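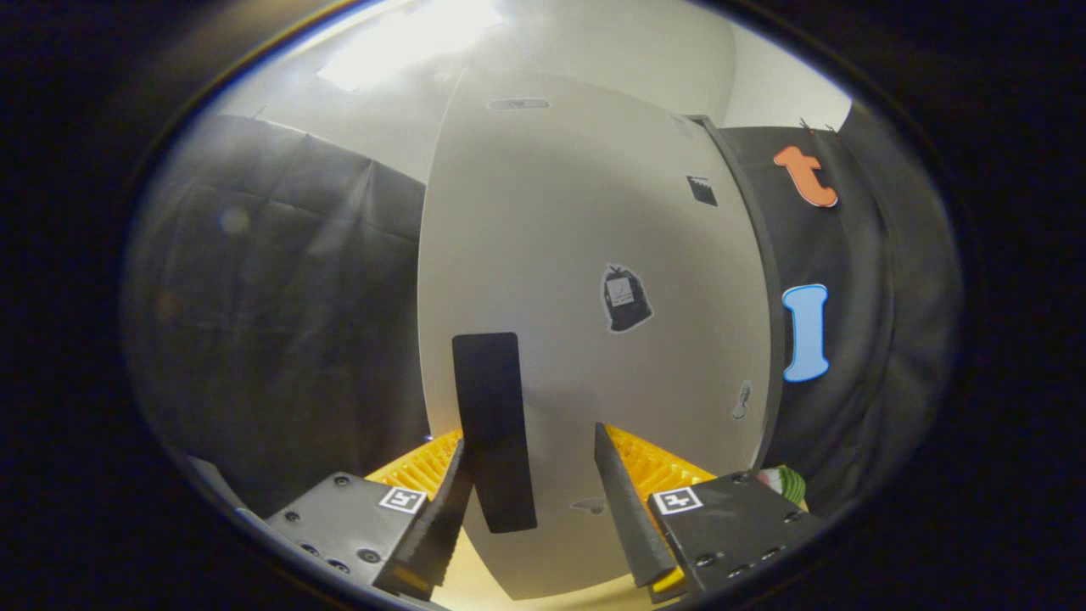 Flat, black and rectangular, like so much of what we buy.

The Hard Sell at the Register

18 December 2019

I bought a television at the Bistalia store in Clillell last month. Choosing it took ten minutes. Getting out of the store took half an hour, and most of that went to turning down a protection plan.

The set cost $903 with tax. The plan, run by a company called Drunico, was $130. The young man at the register told me it covered everything. I asked whether it covered a cracked screen. It did not. I asked about a power surge. He thought so, and turned his monitor a little to check, and then said it depended on the surge. By this point there was a line behind me and I had become the difficult customer, a role I don't enjoy as much as my family thinks I do.

I have been suspicious of these plans for years, and the holiday season is when the pitch gets loudest. Every toaster and set of headphones now arrives with a second product attached to it, a promise, and the promise is priced by people who know far more than you do about how often the thing breaks. They have the repair records. You have a feeling in your stomach and a kid pulling on your coat.

Consider what the pitch asks you to believe. For twenty minutes a salesperson tells you the television is excellent. The picture is sharp, the brand is solid, you'll have it for ten years. Then you agree to buy it, and the same person, in the same tone of voice, wants to talk about what you'll do when it dies. I'd like one of those two speeches to be true. If the set is likely to fail inside the term of the plan, I shouldn't be buying it. If it isn't, I don't need the plan.

The people who defend these things say they are selling peace of mind. I have a hard time with that phrase. Before I walked up to the register I had peace of mind. I lost it when a stranger began listing the parts that can burn out, and then I was offered the chance to buy it back at $130.

I did read the Drunico booklet, standing by the cart return while my daughter pulled the car around. It was longer than the manual for the television. The plan ran for two years. The first of those two years was already covered by the manufacturer, and the booklet said Drunico would send me there first. After that I could have a repair, or a replacement "of like kind," or a store credit, and Drunico would decide which. I'd need the original receipt. Anyone who has tried to read a store receipt after a summer in a kitchen drawer knows what that requirement is worth.

A fair-minded reader will point out that some people come out ahead. Of course they do. My neighbor had a washing machine from the Yakubu outlet store that flooded her basement stairs, and her plan paid for a new one without much of a fight. She has bought the plan on everything since, including a hair dryer. I'm glad for her. But one good washing machine story is a thin reason to pay extra on every appliance for the rest of your life, and the stories about claims that went nowhere don't get told with the same energy. People are embarrassed by them.

There are cases where I'd hesitate. If you live on a tight budget and a dead refrigerator would mean borrowing money, a fixed cost up front might be the lesser evil. Even then I'd want to see the terms at home, on paper, before paying, and I have yet to be offered that. The decision is always wanted now, with the card already in the reader.

And I do feel for the clerks. A friend's son worked a register through October at a different chain and told us his hours went up or down with the number of plans he sold. I can't say that is how Bistalia does it. I can say that the young man in Clillell asked me four times, and that he looked more tired with each one.

What I'd like is simple enough. Put the price of the plan on the shelf tag next to the price of the set, with the exclusions in type I can read without my glasses. Ask me once. Then let me carry my television to the car.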